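Início > Notícias > Regulamentação > Rotulagem

Início Notícias Agenda Boletim Arquivo Contactos

Fistville altera regras de rotulagem de caixas plásticas reutilizáveis

1 December 2025

O município de Fistville publicou a nova norma local de rotulagem para caixas plásticas reutilizáveis usadas no comércio grossista de produtos frescos. O texto entra em vigor em fevereiro e prevê um período de adaptação de 90 dias, durante o qual as etiquetas antigas continuam a ser aceites nos cais de receção do mercado abastecedor.

A norma fixa o conteúdo mínimo da etiqueta em seis campos: identificação do proprietário da caixa, tara, capacidade nominal, polímero de base, código de lote e data da última lavagem certificada. Os cinco primeiros são permanentes e podem ser gravados no molde. O sexto é variável e tem de constar de etiqueta removível, com adesivo solúvel em água alcalina.

A altura mínima dos caracteres passa a ser de 4 mm nos campos permanentes. A etiqueta removível deve ser colocada numa das faces menores da caixa, de modo a permanecer legível com as caixas empilhadas. A colocação na base deixa de ser admitida.

A empresa de aluguer de embalagens Hesano, que opera no mercado, indicou que a maior parte do seu parque já cumpre os requisitos relativos aos campos permanentes. As caixas mais antigas, sem indicação do polímero, serão retiradas de circulação e encaminhadas para trituração. A Derneo, que explora a estação de lavagem, terá de ajustar o ciclo de remoção de etiquetas, atualmente calibrado para adesivos de base acrílica.

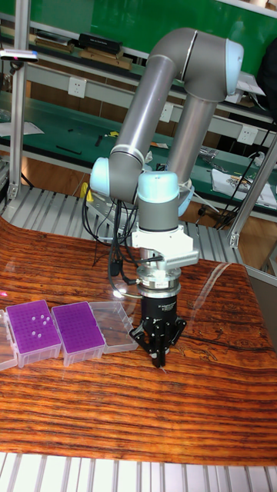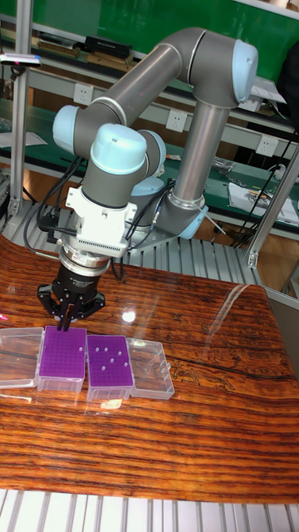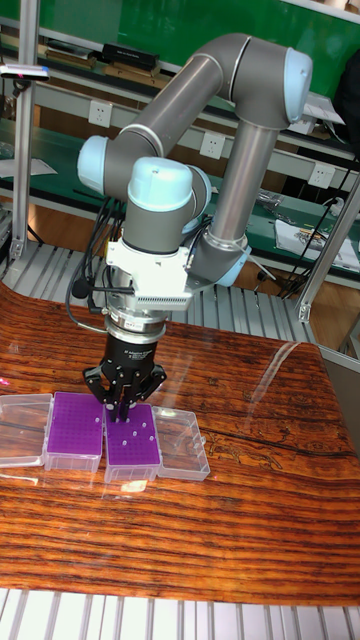
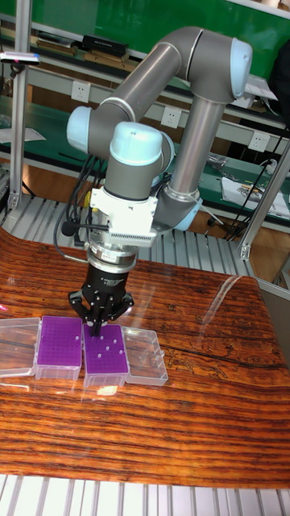

Troels Fogh considera insuficiente o prazo de adaptação e refere que os rolos de etiquetas são encomendados por campanha, pelo que os operadores de menor dimensão ficarão com material não conforme em armazém. Defende que as etiquetas antigas sejam aceites até ao esgotamento das existências, desde que a data de lavagem esteja legível.

O município não prevê prorrogação. Segundo a nota que acompanha a norma, as caixas provenientes de outros concelhos podem circular com a rotulagem de origem durante um máximo de 28 dias a contar da primeira entrada no mercado. Findo esse prazo, devem ser reetiquetadas ou devolvidas ao expedidor.

A verificação será feita por amostragem à entrada dos cais. Uma caixa sem data de lavagem é separada e segue para a estação, ficando o custo a cargo de quem a apresentou. A falta de um campo permanente dá origem a aviso escrito na primeira ocorrência e a recusa da caixa nas seguintes.

As dúvidas de interpretação devem ser dirigidas por escrito a Grímur Brøndum, no serviço municipal de metrologia. O modelo de etiqueta, com as cotas e a lista de abreviaturas admitidas para os polímeros, está disponível no balcão do mesmo serviço.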